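Workshop Tips: Holding a Thin Tool in a Two-Finger Gripper

Last updated August 10, 2026

These notes come out of the Bridura build, a bench arm that picks up a slim pointed tool, carries it point down and touches it to marks on a work plate. Most of the trouble was in the hold. The tips apply to any parallel gripper and any tool with a stepped handle.

Model the tool first

Measure the tool with calipers at four places: the top of the handle, the bottom of the handle, the shaft just under the step, and the shaft near the tip. Enter all four. A plain cylinder of average diameter is quicker to draw and will give you a wrong grip width everywhere except one height.

Set the origin of the tool model at the point. Every later measurement is taken from there, and if you change the handle the point stays where it was. Put the long axis on Z. Check the units on import. A model saved in millimeters and read as meters is the usual cause of a tool that seems to be missing.

Run the hold in simulation with the floor and plate turned off. Collisions with the plate hide errors in the grip, and it is easier to judge tilt with nothing else loaded.

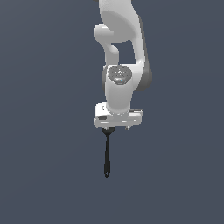
Tilt matters more than it looks. On a shaft 211 mm long, a lean of 2 degrees moves the point a little over 7 mm sideways. Measure the lean from the side and again from the front, and write both numbers down. If the lean is the same on every pickup, correct it with a fixed tool offset. If it changes from one pickup to the next, an offset will not help and the fingers need work.

Where to grip

Grip the straight part. A tapered handle pushes itself out of flat fingers as the force goes up, and the arm reads this as a good hold until the tool drops. Below the step the shaft is parallel and the fingers can meet it squarely.

Leave a small clearance between the top of the fingers and the underside of the step. Ours is 8 mm. With no clearance, the rim of the handle lands on the fingers first and tips the tool over before they close. With too much, the weight of the handle sits high above the grip and the tool swings when the arm stops.

Close slowly for the last few millimeters. Set the closing target slightly smaller than the shaft and let the force limit stop the motion. Do not set it to the exact diameter, as any error in the model then becomes a gap.

Use the simplified finger mesh for contact and keep the detailed one for display only. If your simulator builds its own contact shape, turn on the collision view and look at it. Automatic shapes often fill in notches on the inner face, and the shaft will then appear to be held by air.

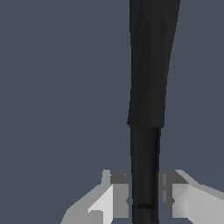 Fergus Halliday wrote in to disagree on the clearance. On the Crichton arm he lets the step rest on the fingers on purpose, with no gap at all, and has held the point height constant since October without recalibrating. He says the tipping goes away if the fingers close first at low force, the tool is allowed to settle down onto them, and the full force is applied after that. He would also like it noted that a V groove does more for repeatability than any setting in software.

The settling method is sound for tools with a flat, square rim. It needs a second closing step and a pause, and we have not tried it on a rim that is uneven. The V groove is covered next.

Finger inserts

Cut a shallow V down the inner face of one finger and leave the other flat. Two grooved fingers will fight each other unless they are perfectly aligned. Make the groove at least as tall as three shaft diameters.

Line the groove with thin rubber sheet, glued at the back only. Trim the bottom edge flush. A loose lip of rubber catches the shaft on release and flicks it.

Wipe shaft and rubber with alcohol before a long run. Skin oil is enough to cause slip.

Before running on the real arm

Repeat the pickup in simulation with the shaft diameter changed up and down by half a millimeter. Then change the friction value by a third each way. Our script, Hirar, ran 712 pickups this way overnight and logged the point position at the end of each.

Cap the real gripper at half force for the first session. Keep a foam pad under the point.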